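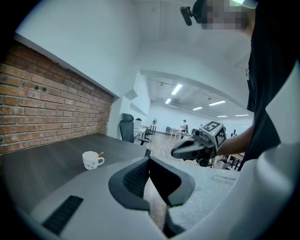
Erlinda Dela Peña wrote in to say vinegar on brick is a mistake and please would I stop telling people to do it. Fair enough. She lost the face off a whole row of old soft brick that way. So, tips redone, quick version, 2025-05-31.

CLEANING BRICK

Dry brush first. Stiff nylon, never wire. Wire leaves bits behind and the bits rust.

Then soak the wall with plain water, top to bottom. Thirsty brick sucks the dirty soap right in.

Dish soap and warm water, small patch, scrub, rinse. Move on. Don't let it dry on you.

Green stuff in the shade: oxygen bleach, the powder kind, mixed like the tub says. Leave it 7 minutes, scrub, rinse. Longer didn't do any better on mine.

White powdery stuff is salts coming out. Brush it off dry and sweep it up. Hosing just sends it back in for another go.

Pressure washer - I don't. If you must, widest tip and stand way back. Pauline Catterall blew out a joint she then had to repoint, took her most of June.

OLD SCREW HOLES

Pull the plastic plug first. Run a screw in a few turns, grab the screw with pliers, wiggle. Stubborn ones, push them in deeper and fill over.

Blow the dust out. Drinking straw works, shut your eyes. Or a turkey baster, wich I now keep in the garage becuase my husband won't have it back in the kitchen.

Wet the hole. Mortar repair for holes in the joints. For holes in the brick itself, mix a bit of brick dust into the mortar, crush up a broken one in an old sock with a hammer. Goes on darker than it dries so do a test on a scrap.

Fill in two goes if it's deep. Second one next day.

Damp rag over the edges before it sets. Not after. After is a chisel job.

Hanging something new? Drill in the joint if it's light stuff, hose hook, thermometer, that sort of thing. Heavier goes in solid brick, masonry bit, go slow, tape on the bit for depth. Edgardo Marquez says always the joint, for everything. We disagree on this and have for years.

Don't put screws in a brick that sounds hollow when you tap it.

LEFTOVERS

Half bag of mortar mix: into a lidded bucket, bag and all, off the floor. Mine was a rock by spring when I left it by the door.

Mortar on your hands, rinse right away, then plain hand cream. Gloves are better. I know.

Mortar on tools: bucket of water next to you the whole time, drop them in as you go.

Next up is gutters, Remedios Bautista has been asking. Send me your downspout tricks if you got any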